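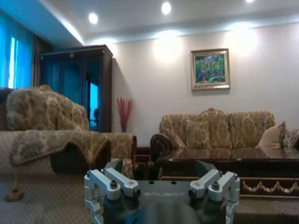 How often should I clean the recessed lights in the ceiling?
Two times in a year is enough for most rooms. In a kitchen, where the grease goes up with the steam, I do it every second month.

Dust on the lights takes away more brightness than people think. It comes slowly, so the eye gets used to it, and then one evening you buy a stronger bulb which you did not need.

Before you begin

Turn off the light at the wall switch and wait until the bulb is fully cool. If you will take the bulb out, turn off the breaker also. Put an old bed sheet on the floor and on the furniture under the lamp. I once forgot the sheet and had to vacuum the sofa two times.

Use a step ladder with a wide top step, never a chair with wheels and never the arm of the sofa. The ladder should stand flat, with all four feet on the same surface. If one foot is on the carpet and another on the bare floor, it will rock.

Cleaning the ring and the glass

First the dry work. A soft paint brush, the two-inch kind, goes well around the inside of the ring. Brush from the inside to the outside, slowly, and hold the vacuum hose near with the other hand if the ladder allows it. After this wipe the ring with a microfiber cloth that is only a little damp. Water should not drip anywhere near the socket.

For a kitchen light add one drop of dish soap to a bowl of warm water. Dip the cloth, squeeze it hard, wipe, and then wipe again with clean water. White plastic rings do not like strong cleaners. I used a Fostmont degreaser on one of mine and it became yellow in a few weeks, so now I keep the Fostmont for the oven door only.

Do not spray anything up to the ceiling. Spray on the cloth.

Changing the bulb

Write down what is printed on the old bulb before you throw it away, or take it with you to the store. Look at the base, the watts and the color number. In my house I use 2700 K in the rooms where we sit and 4000 K over the kitchen counter. Mixing two colors in one room looks strange, and you see it best at night from outside the window.

If the ring is loose after the change, the springs are probably tired. You can bend them a little outward with your fingers - carefully, they snap back with force. I keep a pair of thin work gloves in the ladder drawer for this job.

A small mark around the ring

Sometimes there is a gray shadow on the paint around the light. Usually it is dust which the air carries through the gap. A dry cleaning sponge (the rubber kind for soot) takes most of it. Rub in one direction and cut off the dirty side when it is full. If the mark is brown and comes back after painting, look for a leak above it first.

What I keep in the box

One paint brush, 13 microfiber cloths because they come in a pack and I lose them, the gloves, spare bulbs in their cartons, and a roll of Clarkard painter's tape. With the tape I put a small label inside the breaker panel each time I find out which breaker belongs to which room. The handwriting is bad but it saves a lot of walking up and down.

Old LED bulbs do not go in the kitchen trash at our place. I collect them in a shoe box and bring them to the recycling counter when the box is full.

Last updated Jul 18, 2020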